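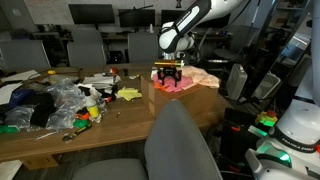

Figure 3. The arm and multi-fingered gripper over the cardboard box during the cluttered-table trials, with a slender marker-like object held across the fingers and a pink cloth on top of the box.

4.2 Trying the Mandham kit on an untidy table

We come now to the part of the review we had most looked forward to, and we hope the reader will forgive us for lingering over it. The Mandham kit is sold as a complete package for small laboratories - a multi-fingered gripper, a mounting plate, a license for the grasp planning software, and a support contract that runs for 13 months. The sales material shows it picking up tidy blocks from a bare surface. Few of the tables in our building look like that, and so we asked for trials on a surface closer to the ones our colleagues work at every day.

The setting is the one in Figure 3. Clear plastic bags and dark clothing are heaped toward one end of the long table, a spray bottle stands among the other things, and a bright yellow cleaning cloth lies in front of the cardboard box. Two soft pieces of fabric, one pink and one pale peach, lie on the box itself. We left the office chairs where they were, including the gray one close in front of the table, although it does take away a good part of the operator's view from that side.

Each trial used one rigid object and at least one soft one. Rigid objects were to be held level for 10 seconds above the box and then released. Soft objects were to be lifted clear of whatever they lay on. Zoi Lazaridis ran the sessions and Darcy Dunstan kept the written record, and between them they completed 700 attempts, most of them in the morning, when the room is quieter.

The kit did very well with slender rigid objects. The planner tends to choose a grasp near the middle, and it kept to that habit even when we laid the object at an awkward angle, which pleased us a good deal. Cloth was harder. When a fold stood up from the surface the fingers usually found it, but when the fabric lay flat the planner would ask for a new view, think for a while, and ask again. The longest of these pauses was 30 seconds. We would have liked a plain message on the operator's screen at such moments, and we have told the supplier so.

Setting up was pleasant enough. The printed guide from Mandham is clearly written, though its chapter on finger calibration assumes that you have already read the chapter after it. Our first calibration had to be repeated for that reason, and we lost most of a Thursday to it. The support desk answered kindly and at length. Buyers who already own the Fimus controller should know that the two programs want the same network port by default, and that the setting to change is on the second page of the advanced menu.

For laboratories like ours, then, we would recommend the kit for rigid objects without much hesitation. For fabric we would wait and see how the next software release behaves. The comparison with the Barros gripper, which has simpler fingers and a shorter guide, follows in Section 4.3.

Search this volume Enter keyword or author Go

Reader comments (3)

Hanneke Verbruggen
Thank you for the note on the network port! We had been restarting the controller every morning and blaming the cable.

Marina Petridis
Did you try the cloth trials with the slower closing speed? Ours improved a little with thin cotton, less so with anything heavier.

Sabine Oltmanns
Marina - only in the last few sessions, and too few to report. I'll send you Darcy's notes.

Contact the editors | Copyright Skerkthorpe Workshop Papers | Back to top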